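The power went out at 2 in the morning, and I knew it before I was properly awake, the way you do when the hum of the house stops. No fridge, no fan in the hallway, no little green light on the router. I lay there for a while listening to the wind work on the loose gutter and thinking about the battery backup in my office, which had started its beeping and would keep on beeping until I got up and dealt with it.

If you've read this blog for any length of time you know we live at the far end of the line that comes out of Wellholm, and that we lose power more than most. My neighbor Pouran Kordestani has kept a list on the inside of her pantry door for years, and she tells me January is always the worst month. Usually it's back before breakfast. This time it wasn't, and I had plenty of time to sit at the kitchen table in my coat and think about what I'd bought, what I should have bought, and what I'd been meaning to replace since we moved in.

The backup unit under my desk is one I picked up secondhand from an office in Flollthorpe that was closing down. It's heavy as an anvil and I was very proud of it. I had never once tested it under a real load, though, and it gave me 6 minutes. Six! I'd been telling people I had the better part of an hour. It was long enough to save my work and shut the computer down, so I suppose it did its job, but I had also plugged in the router, a lamp, and (I'm a little ashamed of this one) the foot warmer.
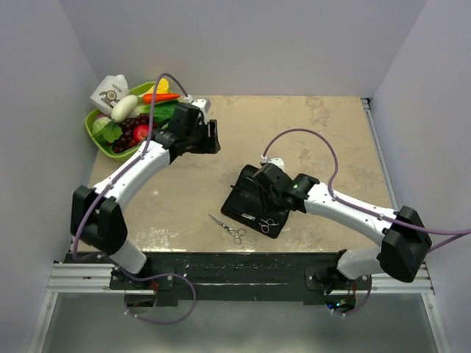
Batteries get old even when you never use them, and I wish I'd taken that in sooner. Parvaneh Parsa, who repaired this sort of equipment for a living before she retired to Nisbet, came by the next afternoon and had the cover off in no time. She asked when the batteries had last been changed and I had to say I had no idea. She told me to treat them the way I'd treat produce. You wouldn't fill up a green basket with grapes and a carrot and then expect the lot to be fine whenever you happened to get hungry, and the grapes will go long before the carrot does. The metal case and the switches are the carrot, I think, and the batteries are very much the grapes. She wrote the date on a strip of masking tape and stuck it on the front, and I've since done the same with the smoke alarms and the big flashlight.

New batteries came to just under $100 for the pair, and a whole new unit of the same size would have been well over $200, so I went with the batteries. They took an evening to fit, mostly because I dropped one of the screws down the heating vent. The foot warmer now lives on an ordinary outlet across the room – my feet can manage.

I do still want something bigger for the well pump, and I've been going back and forth with Negin over whether that means a small generator or a proper battery on the wall. She's for the generator. I hate the noise, and I hate the smell of gas in the shed, but she has a point about the long outages. If any of you on the Nevgate side have put in a wall battery, I'd love to hear how it's held up in the cold. Leave me a comment, or just stop me at the post office.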